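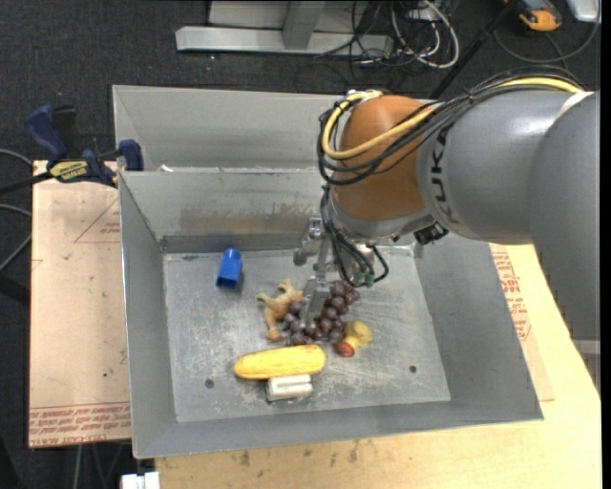 KUKA arm over the sheet-metal bin

Notebook, rural link trial, March

7:40 am. Dish on the Wisura roof mount still reading low. Signal was 86 at the end of last month and has been drifting down all week. Loosened the azimuth bolts, went a hair west, tightened again. No real change. Elevation next.

8:25 am. Elevation was the problem. The mast has leaned a little since the thaw. Plumbed it with the long level, reset the scale, peaked on the meter. Back to 86. Marked the mast with paint pen at the collar so we can see if it moves again.

Swapped the Firenik modem for the spare to rule it out. Same numbers on both, so the original went back in. The spare is on the shelf with its power brick taped to it. Please leave them together.

10:15 am. Speed runs, wired, straight to the modem, nothing else on the line:
first run 20 down
second run 20 down
third run 10 down, rain moving through
Upload poor on all three. Latency almost 500 ms the whole time, normal for this kind of link. Web pages fine once they start loading. Video call to the Ilard office usable, but we kept talking over each other.

Then the same test over wifi from the far end of the shop. Dropped twice. The router sits behind the steel cabinet, so I moved it up to the top shelf and it held after that. The cable to the shelf is too short and under tension. Need a longer one, outdoor grade if we are running it along the wall anyway.

1:30 pm. Kırmızıgül fixed wireless called back. They have a tower on the ridge but want a site check before they quote. Trees to the north may be in the way. Asked for install cost, monthly cost and data cap in writing. Their rep gave the cap over the phone and I don't trust my note of it, so leaving it out.

To do:
guy wire or brace for the mast
drip loop at the wall entry, tape is peeling
rerun speed test after 8 pm, when the neighbors are on
ask Ilard what upload they need for the file transfers

8:50 pm. Evening run, 10 down, no rain. Will repeat tomorrow at the same time before calling it congestion.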